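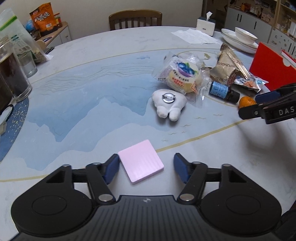

Printed tabletops: which cleaning tips hold up

Posted 19 June 2021

White tables with a printed design are everywhere now. Mountains, gold lines, little birds. They look great in the store, and then they go home and become the place where everything lands: a pink square tile, a plush pin, a blueberry pastry still in its wrapper. Advice on looking after them is mostly copied from one site to the next, so I tried the popular tips on mine, a Prolley with a gold pattern. I wasn't impressed by many.

Toothpaste on scuffs. Skip it. Toothpaste is a mild abrasive, and a printed top has a clear coat you don't want to sand. I tested it on the underside of a spare leaf and got a dull patch the size of a quarter.

White vinegar for everything. It cuts grease, yes. So does a drop of dish soap in warm water, and soap doesn't make the kitchen smell like pickles. I would keep vinegar well away from metallic ink until someone shows me it's safe long term.

Special table sprays. I bought the Kivi one. Spray, wait 10 minutes, buff. The half of the table I did with a damp cloth looked the same to me. The label promises a "protective shield" – fine, but how would I check?

Felt dots under tiles and coasters. This one I'll give them. A square tile with rounded corners looks harmless, but the bottom edge can be rough, and grit gets trapped under it. Stick a dot near each corner and lift the tile when you move it. Replace the dots when they go flat. Mine, put on last September, are due.

Pins. A pin back is metal, and plush doesn't cushion the side the metal is on. Lay it metal side up or put it in a dish.

Wrapped snacks. Clear wrappers are supposed to be mess-free. Check the seal ends for crumbs and oil before you trust that. Also, don't slice a pastry on the table, even "just this once" – knife lines in a pale top pick up dirt and stay gray.

Placemats. The clear full-size cover from Badton kept spills off and trapped water underneath, so I had to lift it and dry both sides every evening. I gave up after 6 weeks. Small mats are less trouble.

What I still do: soapy cloth, plain water cloth, dry towel, in that order, after dinner.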